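Skurkville Tool Words

A word list of 600 names for hand tools, fasteners and shop supplies, with the regional variants people use for each one. Put together for the Talov spelling checker and kept here as a separate download.

Each line has a headword, its variants and a region code, separated by tabs. Encoding is UTF-8. Entries marked "q" need a second source – please don't rely on them yet.
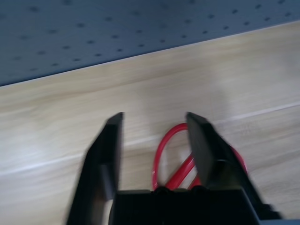

Blue-gray pegboard and light wood tabletop. See "pegboard" and its variants in fixtures.tsv.

Files
tools.tsv – 500 entries
fixtures.tsv – shelving, boards, hooks
regions.txt – 32 region codes

Known gaps: plumbing terms are thin, and plurals are missing from the last 30 entries in tools.tsv.

Free to reuse with credit. Send corrections through the Pesero tracker.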